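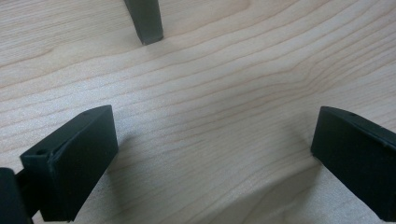

Fingers spread wide over bare wood. Next job up.

Prenholm bench arm with the Öberg two-finger gripper: can it do chores yet?
Posted Oct 2, 2026

Short version, some of them. Slowly. Long version below, typing this between jobs so bear with me.

Price first. $1,875 for the arm, gripper and the Duvuvov control software, first year included. Shipping extra. I've had mine since June, split between the workshop and (weekends, when the family puts up with it) the kitchen table.

Setup. Easier than I expected. Clamp it down, plug it in, run the calibration. Manual is fine up to the bit on finger spacing, where the diagram shows an older bracket. Lost an evening to that. Support sent the right page the next morning, fair enough.

Workshop jobs

Sorting offcuts by length: good. Best thing it does. Blocks are square, they don't squish, the fingers close flat on them and up they come. I ran 282 picks over a few evenings and it fumbled 2, both of them skinny strips lying flat. Anything thin and flat on a flat surface is trouble. Fingers come down either side, skate along the wood, close on nothing. You learn to prop strips on a scrap so there's an edge to grab.

Screws into bins: no. Don't bother. A magnet and ten seconds of my time beats it every day.

Wiping down after glue-up: sort of. It will hold a sponge and push it back and forth. It won't notice the dried blob it just went over four times.

Sweeping: you'd need a longer arm and a lot more patience than I've got.

Kitchen jobs

Mugs from rack to shelf, yes, if the handles all face the same way. Which means you turn them all first. So who's doing the chore?

Cutlery, poor. Forks nest together and it lifts three or lifts none. Folding tea towels, I tried for most of an afternoon. Got a kind of parcel. My daughter folded the rest in the time it took to reset teh arm.

Putting away plastic tubs was the suprise. Light, chunky sides, hard to break. Lids still go on by hand.

The gripper itself

The finger blocks on mine are matte printed plastic, dark green, near enough to black in the shed. Good grip on timber. They do mark up, though, and you get small chips at the edges where a lighter grey shows through. Cosmetic, hasn't changed how they hold. Opens nice and wide. Wish it came with rubber pads, glass is nerve-racking without them.

Noise: a whine, not terrible. Fine with a radio on.

Software: Duvuvov is decent for teaching a move by hand, clumsy for changing one later. Save often. It froze on me twice in the middle of a long routine and I had to start over. Up to 200 saved moves on the basic plan, haven't got near it.

Worth it?

If you've got a small shop and one boring job with the same-shaped part over and over, yes, have a look. It plods along while you do something else, and I get a decent chunk of evening back on sorting days.

For the house, wait. Too much moving stuff into position so the machine can move it again. Maybe a couple of versions from now.

Three and a half out of five. Would be four with pads in the box and a corrected manual.

Will update once I've tried the taller stand.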